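关于我们
首页 / 公司 / 关于我们

Nasberg 是一家从事机器人操作规程编制、仿真验证与现场符合性评审的技术公司。客户主要为机械臂集成商、服务机器人整机厂以及自建自动化产线的制造企业。公司不生产机器人本体,不代理任何品牌的夹爪、控制器或传感器,也不从设备采购中收取佣金。

公司设三个部门:规程部、仿真验证部、现场评审部。规程部由 Bianca Surdu 负责,仿真验证部由 Feng-yi Sin 负责,现场评审部由 Cosmin Avram 负责。质量与文件管理归 Shalini Mishra,直接向总经理 Leandro Barroso 汇报,不受三个部门的项目进度约束。

业务范围

一、操作规程编制。针对抓取、搬运、放置、上下料、分拣等任务,编写可执行、可复核的作业规程,内容包括前置条件、动作序列、停机条件、恢复步骤和记录要求。

二、仿真验证。在物理仿真环境中按规程条款逐条运行任务,输出带版本号的验证报告。

三、现场符合性评审。对照客户选定的标准及本公司规程,检查工位布局、防护措施、速度与力的限制、急停回路、人员培训记录。

四、规程维护。设备更换、软件升级、工件变更后,对已有规程作影响分析和修订。

本公司不颁发认证证书。客户需要第三方认证的,由客户自行委托具备相应资质的机构,本公司可提供技术文件支持。

引用标准

规程编制以工业机器人安全要求(ISO 10218 系列)、协作机器人技术规范(ISO/TS 15066)、机械安全风险评估与风险减小通则(ISO 12100)为主要参考。个人护理及服务类应用另行参考 ISO 13482。项目启动时由双方在任务书中写明所引标准的编号和年份版本,执行期间标准换版的,是否切换由变更评审决定,默认沿用任务书所列版本。

标准对末端操作细节的规定较为概括。夹爪闭合后如何判定抓取成立、物体移动到目标上方后允许的最大偏差、放置失败后能否自动重试,这类问题需要落到具体任务上才能回答。本公司编写的内部文件《操作任务规程编制导则》即用于处理这一层内容。现行版为第2版,共 417 条,每条有唯一编号,废止的编号不再启用。

规程编写原则

每一条要求只规定一件事。含有“并且”“同时”的条款在校对时拆开,拆不开的退回起草人说明理由。

条款须写明判据。“轻拿轻放”“尽量靠近中心”一类表述不得进入正文。放置精度写为目标点与物体参考点在水平面内的距离上限,下降速度写为末端在规定高度区间内的速度上限,两者均须注明测量方法。

物体以几何特征和受力特征归类,名称仅作索引。形状细长、一端收窄、表面曲率变化较大的物体,与规则方块适用不同的夹持点选择条款。客户提供的物料清单如只有品名,规程部会要求补充外形尺寸、质量、允许夹持力和允许接触区域。

停机条件先于动作序列编写。起草人须先列出全部停机条件并通过内部评审,之后才能开始写动作步骤。该顺序由文件模板固定,模板中动作序列一章在停机条件签批前为锁定状态。

人工介入点必须显式标注。哪一步允许人员进入、进入前机器人处于何种状态、由谁确认、如何恢复,四项缺一项则该规程不得发布。

仿真验证

仿真验证部使用的场景分为两类。基准场景台面整洁,只放置目标物和容器,用于确认动作序列本身可以执行。干扰场景在台面上加入与任务无关的物体,用于检查规程中关于识别、避让和停机的条款是否足够。干扰物的选择不要求与现场一致,形状差异越大,对避碰条款的检验越充分;杯类、瓶罐类、长条形、不规则曲面形均应有代表。

场景内各物体的初始位姿、质量、摩擦系数和碰撞模型以配置文件形式保存,配置文件与规程版本绑定。任何一项参数改动都生成新的配置版本,旧版本只读。

放置类任务的验证分四个阶段记录:接近、夹持、转移、释放。转移阶段的检查要点有三:物体与夹爪之间的相对位移不得超过规程限值;物体最低点与台面及其他物体最高点之间保持规定间隙;机械臂各连杆的包络不得进入禁入区。释放阶段另行规定下降高度、张开速度和撤离方向,撤离路径不得与容器边缘相交。 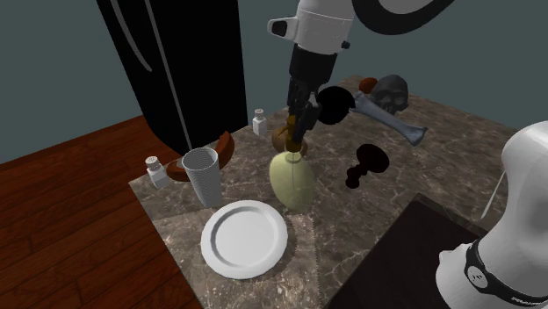
图1 放置任务仿真画面:夹爪下方悬有一件黄绿色梨形物体,台面上有白色圆盘及其他物品。

阶段划分以状态量为准,画面仅供人工复核。某一时刻物体处于容器上方,不构成任务成功的依据;判定须等到释放完成、夹爪撤离且物体静止之后,由程序读取最终位姿,与目标区域比较后得出。人工复核人员与程序结论不一致时,以暂缓处理,由第二名复核人员独立判读,两次判读及理由均写入报告。

每份规程的放置条款至少运行 900 次,初始位姿按规定分布随机抽取,随机种子存档。运行中出现的全部失败均计入统计,不得以“场景异常”为由剔除。确属仿真软件缺陷的,修复后整组重跑,原始数据保留。

仿真结果的适用边界

本公司在报告首页写明仿真结论的适用范围。柔性物体变形、表面湿润引起的摩擦变化、线缆拖拽、传感器污损等因素,现有模型只能部分覆盖或未覆盖。报告中对应条款标注为“需现场确认”,由现场评审部在客户工位完成测试后关闭。未关闭的条款不得写入正式运行规程,可写入试运行规程,并限定速度和人员准入。

仿真中通过、现场未通过的条款,进入差异登记表。登记内容包括条款编号、仿真配置版本、现场工况、差异描述和处置结果。截至 2025年11月8日,星期六,登记表共有 644 项记录,均已完成处置或已确定责任人。登记表每年2月全面清理一次,重复项合并,合并关系保留可追溯。

现场评审

现场评审分为文件审查和工位检查。文件审查在到场前完成,客户须提交风险评估报告、布局图、电气原理图中与安全回路相关的页次、控制程序版本清单、人员授权名单。文件不齐的,评审日期顺延。

工位检查由两名评审员执行,其中一名未参与该客户的规程编写。检查内容包括:

急停装置的位置、可达性及复位方式;
防护区域边界与实际停止距离的对应关系;
夹爪断电或断气时的保持能力;
示教模式下的速度限制与使能装置;
物体掉落后的处置路线;
日志时间与控制器时钟的一致性。

夹爪断电保持能力一项须实测。夹持规程所列最重工件,在最不利姿态下切断动力,在规定时间内观察有无滑移。客户以夹爪说明书参数代替实测的,本公司不予接受。

评审发现分为停用项、限期项和建议项。出现停用项时,评审员当场书面通知客户负责人,工位在整改关闭之前不得自动运行。限期项由双方商定期限,逾期未关闭自动升级为停用项。建议项不影响结论。

数据与记录

仿真数据、现场测量数据和评审记录分库存放。客户数据仅用于合同约定的项目,用于导则修订时须取得客户书面同意并去除可识别信息。原始记录不得覆盖,修改以追加方式进行,保留修改人、时间和原因。

项目文件保存年限按合同执行,合同未约定的,保存至对应规程废止后满五年。客户可随时调取本项目的配置文件与运行日志,格式为通用文本格式,不需安装本公司软件即可读取。

办公与测试地点

Perari 为公司总部,规程部与质量管理在此办公。Cârstea 设有实体测试间,配备测力、测速和停止时间测量设备,用于现场确认前的预测试。Saltness 为仿真验证部所在地,计算集群和场景库由该处维护。三地文件系统统一,规程发布权限只在 Perari 设置。

人员要求

规程起草人须有机器人集成或机械安全方面的工作经历,并通过内部的条款编写考核。考核给出一段含有歧义的作业描述,要求在规定时间内改写为可判定的条款,并列出需向客户追问的信息。评审员另须完成随同评审,随同期间不得单独签字。

全体技术人员每年接受一次导则更新培训。培训后两周内未完成测试的,暂停签批权限,完成测试后恢复。

独立性声明

同一人员不得既起草又批准同一份规程。仿真验证部有权拒绝对判据不清的条款进行验证,退回单抄送质量管理。客户对评审结论有异议的,可提出书面申诉,由未参与该项目的人员复查。申诉不影响停用项的执行。

合作流程

1. 客户提交任务说明、物料清单和设备清单。
2. 双方确认引用标准与验证范围,签署任务书。
3. 规程部编写停机条件,通过评审后编写动作序列。
4. 仿真验证部建立场景并运行,出具验证报告。
5. 现场评审部完成需现场确认的条款。
6. 规程发布,进入维护期。

任务说明模板和物料清单模板可在“资料下载”页面获取。填写物料清单时,允许夹持力一栏如无数据请填“未知”,不要留空。关于导则条款的技术问题请联系规程部,关于报告、申诉及文件调取请联系质量管理,来信请注明项目编号和规程版本号。

相关页面:服务范围 | 导则目录 | 资料下载 | 申诉程序 | 联系我们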